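Last touched 18 September 2025. If you are reading a copy older than that, please pull again, as the folder names changed.

# Kadatero Paths

Hello, and thank you for stopping by! Kadatero Paths is a set of outdoor driving recordings made with a small wheeled robot we call Pallus. A person drives, the robot records what it sees and what the person's hands asked it to do, and a learning system later tries to pick up the habit of staying on a path without being told where the edges are. We started it for our own use on the Dudora route planner, then other groups kept asking for copies, and so it has grown a proper card.

## What you get

There are 50 drives in this release, and each one lives in its own folder. A drive is cut into clips, 1000 clips in all, and every clip comes with:

- the forward view, as numbered stills
- `steer.csv`, the steering and speed commands from the hand controller
- `wheels.csv`, what the wheels reported back
- `notes.txt`, whatever the driver felt like writing down afterward

The notes are uneven. A few drivers wrote us a small essay about the weather and others wrote "fine." We left them alone, and I have grown rather fond of them.

## How the drives were made

The driver walks behind Pallus with the hand controller and keeps to an easy walking pace. We asked everyone to drive the way they would push a stroller: keep near the middle, ease over early if somebody is coming, and don't fuss over tiny corrections. That last part took some practice! New drivers tend to wiggle the stick all the way down a straight path, and a model trained on wiggles will wiggle right back at you.

Long, plain stretches make up a good share of the set, and we would ask you to resist throwing them out. They are where the model learns to leave the stick alone, and they also hold most of the lighting changes you will meet outdoors.
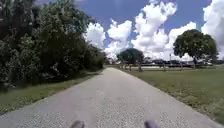 *Forward view from Pallus on a straight stretch, trees to the left and open grass to the right.*

A path like this one looks simple, but the two sides ask different things of a model. Shade from the trees falls over the left margin, and our first models were very eager to treat a dark band as the end of the pavement. On the right the grass grows over the edge in places, so the border is a bit ragged, and a model that wants a clean line will go hunting for one. The gray parts of the robot at the bottom of the view are in the recordings as they come. You may mask them if you like; we train with them left in and haven't had trouble from it.

## Labels

Each clip has a `surface` tag and an `edges` tag. The surface tags are `paved`, `gravel` and `dirt`. The edge tags are `clear`, `ragged` and `mixed`. When two people tagging the same clip disagreed, we went with `mixed` and moved on with our lives. There are no outlines drawn around trees, fences or anything else, so if you need those you will have to add your own.

## Loading it

```
python tools/unpack.py --src kadatero_paths --out work
python tools/check_sync.py work
```

Please do run the second command. It compares the stills against the steering log and lists any clip where the two have drifted by more than 5 stills. In our copy it lists three clips, all from the same drive, and we keep them in so that the clip numbers stay put.

## Splits

Split by drive, never by clip. Neighboring clips share the same clouds and the same trees, and a random split will give you lovely scores that fall apart the first time you go outside. The lists we use are in `splits/`, and the Skála drives are held back entirely for testing.

## Things to know before you lean on it

Almost all of the driving was done in daylight and dry weather. We have a handful of January drives with low sun, which are handy for long shadows, but there is no snow and nothing after dark. The set covers paths only, with no street crossings, and it should not be used on its own to send a robot anywhere near traffic.

If you find a clip with the wrong tag, open an issue with the drive number and clip number and we will fix it in the next release. Corrections to the drivers' spelling in `notes.txt` will be politely declined.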